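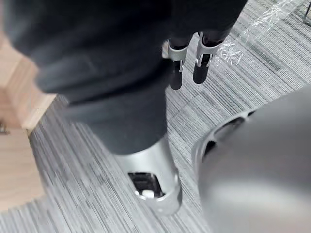 布面、金属脚件与条纹地毯:交接部位的清洁和保养

更新日期:2026年8月20日
适用范围:室内干燥环境中直接立在地毯上的物件,上部为织物包覆,下端为裸露金属脚件。木脚、喷漆铁脚、皮革包覆件不适用本页的擦拭部分,地毯部分可参照。

一、先分清三种表面

深灰色布面、抛光的银色脚件和带条纹的地毯挨得很近时,清洁难度集中在两条线上:布面下摆与金属之间的一条,金属底缘与地毯之间的一条。三种表面对水、对溶剂、对摩擦的耐受程度各不相同,适合其中一种的做法常常会伤到旁边那种。

布面:哑光织物,深色。主要问题是浮灰、毛絮、水渍圈和局部磨亮。
金属:抛光面。主要问题是指印、水痕、细划痕,以及开口、棱边内侧的积灰。
地毯:主要问题是压痕、绒毛缠结、脚件边缘的灰圈。

处理顺序固定为从上到下:先布面,后金属,最后地毯。顺序颠倒时,布面掉下的灰会落在已擦好的金属上,地毯也要再吸一遍。

二、工具和用品

以下为一次完整保养的用量,按一件物件计。

软毛刷,毛长不低于三厘米,一把。
扁嘴吸头,带毛圈或软胶边,一个。
超细纤维布,浅色,2块。一块湿用,一块干用,不混用。
棉签若干,或用细木签裹薄布代替。
喷壶一个,装清水。
中性清洗剂,少量。
硬卡纸一张,裁成条。
粘毛滚筒一个。

我家用的吸尘器是Sana的手持款,扁嘴附件边缘较硬,使用时在外面套了一圈旧棉袜口。清洗剂用Prokus的中性织物配方,按瓶身说明稀释。换成别的牌子没有问题,只要标签上写明中性、可用于织物、不含漂白成分。

不建议放进工具箱的东西:钢丝绒、百洁布的绿色面、含研磨颗粒的膏体、含氯漂白剂、彩色抹布。浅色超细纤维布能看出擦下来的脏,也避免染色转移。

三、布面的日常除尘

1. 用软毛刷顺着织纹方向刷。褶皱处先用另一只手把布轻轻撑开,刷完再放回原位。
2. 扁嘴吸头贴着布面移动,吸力调到低挡。吸头停在一处不动超过两三秒,容易把布面拉起绒。
3. 粘毛滚筒只用于平整部位。滚筒压在褶子上会把褶线压死。
4. 下摆最后处理。刷子横过来,沿下摆走一圈,让灰落向地毯。

频率:一般房间每周一次。靠近门口或有宠物的房间,每周两次。

褶皱凹处比外侧脏得快,颜色也显得更深,容易被误认为污渍。判断方法是用干的浅色布按压,布上有灰印的是积灰,没有印的是光线造成的明暗差。深灰色哑光布在侧光下,褶脊会显出一道偏浅偏蓝的反光,这道反光擦不掉,不必反复处理。

四、布面局部湿洗

先试后洗。试验点选在不显眼的背面或内侧,面积一枚硬币大小,等完全干透再看颜色。

干净后再进行:
1. 将稀释好的清洗剂喷在布上,不直接喷向物件。
2. 由污渍外缘向中心按压,每按一次换一处干净的布面。
3. 换清水润湿的布,同样由外向内按压,去除残留清洗剂。
4. 用干布压吸水分。
5. 自然晾干。室内开窗或开低挡风扇,不用吹风机热风。

水渍圈的处理:圈形成后,只擦圈线没有用。把整块布面,从一道缝线到另一道缝线,均匀喷一层极薄的水雾,再用干布整体压吸,让干湿边界落在缝线上。

深色布的第一次湿洗会掉少量浮色,白布上出现浅灰痕迹属于正常范围。若痕迹呈深灰并且连续几次不减,停止湿洗,改为干法除尘,并查看面料标签。

我手头记录的深灰色面料湿洗后,表面摸起来干需要一夜,内层完全干要再等一个白天。期间不要盖东西,也不要坐或靠。

五、下摆与金属的交接线

下摆收口干净利落的做法很好看,代价是收口处紧挨着金属,灰尘卡在里面不易发现。

步骤:
1. 裁一条硬卡纸,宽度与两指相当,一端修成圆角。
2. 将卡纸平插到下摆与金属之间,深度以不受阻为准。插不进去就停,不要硬推。
3. 卡纸留在原位当隔板,用扁嘴吸头沿外侧吸一圈。
4. 擦金属时卡纸仍不取出,抹布只在卡纸以下活动,布面不会沾到水。
5. 全部擦完、金属干透后再抽出卡纸。

卡纸一次性使用。边缘沾湿变软后会起毛,毛絮留在缝里更难清。

若下摆有脱线,用剪刀贴着布面剪掉线头,不要拉。脱线长度超过一个指节时,应先缝补再清洁。缝补用同色涤纶线,暗针,针距取密一些,线头藏在内侧。

六、金属脚件的擦拭

抛光金属的弧面会把灯光聚成一道亮带,指印和水痕在亮带两侧最明显。检查时移动灯或移动头部,让亮带扫过整个表面,比正对着看有效。

常规擦拭:
1. 先用干的软毛刷扫去浮灰。直接上布会把颗粒压在布下,拖出细划痕。
2. 超细纤维布沾清水,拧到不滴水。
3. 沿弧面的长方向单程擦,不画圈。画圈留下的痕迹在弧面上呈涡纹,斜光下很清楚。
4. 马上用干布再走一遍,方向相同。

指印和油渍:
清水擦不净时,在湿布上加一滴中性清洗剂,擦后用清水布走一遍,再干擦。不要让清洗剂在金属上自然干燥。

水痕:
硬水地区容易留白点。用蒸馏水或放凉的纯净水代替自来水,白点会少很多。已经形成的白点,可用稀释的白醋沾在布上敷片刻,随后清水、干布各一遍。镀层已有起泡、露底的部位禁用酸。醋液不得接触地毯,下面垫一张折过的塑料膜。

细划痕:
轻微的丝状划痕不建议在家抛光。不知道表面是实心金属还是镀层时,任何带研磨成分的膏体都可能把镀层磨穿。可以接受的做法是保持清洁、薄薄上一层金属用保护蜡,让反光变得均匀。蜡只上金属,布面和地毯一概避开。

七、开口、棱边和小部件

脚件上有矩形开口的,开口内侧是全件最容易漏掉的地方。内缘颜色深,灰看不出来,要靠手电从侧面照。

1. 吸尘器扁嘴对准开口,先吸后擦。
2. 棉签沾极少量清水,从上缘开始,沿内缘走一圈,每条边换一面。
3. 四个内角用裹布的木签清,转动木签,不要来回戳。
4. 开口里如有浅色小件,只用干棉签轻扫表面,不喷水,不按压,不撬。
5. 收尾时用手电再照一次,看有没有棉絮挂在棱上。

小件的材质和用途没弄清之前,一律按怕水处理。说明书找不到时,可以按型号向卖家索要。自行拆下的小件往往装不回原来的松紧度。

棱边有毛刺时,湿布会挂丝。发现挂丝应立即停手,在布外面套一层旧尼龙袜再擦,尼龙不易被勾住。毛刺本身用胶带临时贴住,等专业人员处理。

八、地毯:脚件周围一圈

条纹地毯的条纹有一个用处:它是天然的参照线。脚件移位后,对照条纹就能放回原处。挪动前,用手机从正上方拍一张,或在相邻条纹上放一小片纸胶带做记号。胶带停留时间不宜超过一天。

灰圈的成因是气流和静电把细灰带到金属底缘,绒毛再把灰挂住。处理步骤:

1. 扁嘴吸头沿底缘走一圈,方向与条纹平行的两段走慢些。
2. 用软毛刷把绒毛朝脚件外侧挑起,再吸一遍。
3. 灰圈仍在时,干撒少量小苏打,静置后彻底吸净。小苏打残留会让深色地毯发白,也会在金属底缘结块,所以撒粉前在底缘贴一圈纸胶带。
4. 湿洗放在最后考虑,方法同布面:喷在布上,由外向内按压,清水再走一遍,压吸水分。

湿洗地毯时,金属脚件要么挪开,要么在下面垫塑料膜。金属底缘长时间压在湿绒毛上,可能产生锈渍。锈渍渗入地毯后,家用清洗剂基本无效。

我家的地毯是Inthanon的条纹短绒款,背面为硬质底。短绒不易藏灰,却容易显压痕。长绒地毯的情况相反,吸尘时要多走一个方向。

九、压痕的恢复

压痕深浅取决于重量、接触面积和时间,三项里能调整的是后两项。

增大接触面积:在脚件下加透明垫片,垫片比脚件底面大一圈,边缘倒圆。垫片材质选硬质塑料,软胶垫会与地毯背胶起反应,留下黄印。
缩短时间:每季度把物件沿条纹方向移动一个条纹的距离,下个季度移回来。

已有压痕的恢复步骤:
1. 移开物件,吸净浮灰。
2. 喷壶调到最细的雾,喷湿绒毛表层,底层不湿。
3. 用手指或塑料梳沿绒毛倒向的反方向轻挑。
4. 静置至干,再挑一次。
5. 未恢复的,隔天重复。

熨斗蒸汽只适用于羊毛地毯,并且中间要隔一层白棉布,熨斗不得接触布面。化纤地毯遇高温会熔结,熔结后绒尖发硬发亮,无法恢复。材质不明时按化纤处理。

冰块法在网上流传较广,原理也是让绒毛缓慢吸水。缺点是水量难控制,底层容易湿透,硬质底的地毯不建议用。

十、搬移

布面和金属连在一起的物件,搬移时受力点放在结构上,不放在布上。抓住布面提拉会使面料与内衬错位,褶皱从此固定在新位置。

1. 移开周围杂物,清出通道。
2. 确认脚件与地毯之间没有绒线缠挂。有缠挂的,用小剪刀剪断绒圈,不要扯。
3. 两人抬起,平移,放下时先让一侧着地,再放另一侧。
4. 不在地毯上拖。拖行会使绒毛成片倒伏,还可能把金属底缘的细小颗粒磨进抛光面。
5. 放好后检查下摆有没有压在脚件底下。

带活动部件、带接线的物件,先断电、固定活动部件再动手,细节以说明书为准。

十一、长期存放

存放前完成一遍完整清洁,布面彻底干透。布面潮湿时装套,深色织物上的霉点初期不易看出,发现时多已扩散。

防尘套用透气棉布或无纺布。塑料薄膜只用于短途搬运。金属脚件单独裹一层无酸纸或干净棉布,外面再套袋;报纸油墨会转移到抛光面上,不用。干燥剂放在套内底部,不贴着金属。

我用的收纳套是Hodow的,拉链内侧没有护条,拉链头会刮金属。后来在拉链内侧缝了一条旧床单布,问题解决。

存放位置离外墙留一拳的距离。入冬开暖气后,相对湿度变化较大,11月检查一次干燥剂,需要时更换。

十二、费用与用量记录

以下是我家一年的开支记录,供估算时参照,不代表各地价格。

超细纤维布、刷子、棉签、卡纸等耗材合计:166元。
清洗剂与保护蜡合计:203元。
地毯上门深度清洗一次:1,780元。

深度清洗的费用占大头。两次深度清洗之间,脚件周围的灰圈如果按第八节处理,清洗师傅一般不再按重污区另计。预约时需要说明地毯材质、底背类型、有无金属脚件压在上面,清洗前须将物件全部移开,清洗后等地毯底层干透才能放回。

十三、常见错误对照

错误:用同一块湿布先擦地毯再擦金属。
后果:砂粒划伤抛光面。
改正:布分开,金属专用布洗后单独晾。

错误:对着下摆直接喷清洗剂。
后果:液体沿金属流入地毯,三处同时留痕。
改正:喷在布上,加卡纸隔板。

错误:用湿巾擦金属。
后果:湿巾所含的护肤成分形成雾状膜。
改正:清水布加干布。

错误:用硬毛刷刷布面。
后果:哑光面局部磨亮,深色尤其明显。
改正:软毛刷,顺织纹。

错误:垫片边缘未倒圆。
后果:在地毯上切出一圈白线。
改正:用细砂纸倒圆,擦净粉末再垫。

错误:超细纤维布与毛巾同洗,加柔顺剂。
后果:布上沾毛絮,吸水能力下降。
改正:单独洗,不加柔顺剂,低温晾干。

十四、周期表

每周:布面软毛刷除尘,下摆走一圈,脚件周围吸尘。
每月:金属清水擦拭加干擦,开口内缘清理,检查下摆线脚。
每季度:沿条纹移位,恢复压痕,检查垫片有无开裂、发黄。
每半年:布面整块薄雾均匀处理一次,金属上保护蜡。
每年:地毯深度清洗,同时检查脚件底面有无锈点和松动。

底面锈点的处理:先用干布擦去浮锈,再薄涂一层保护蜡,完全干燥后加垫片放回。锈点连成片的,脚件需拆下送修,送修期间原位置用等高木块支撑,木块下面垫白棉布。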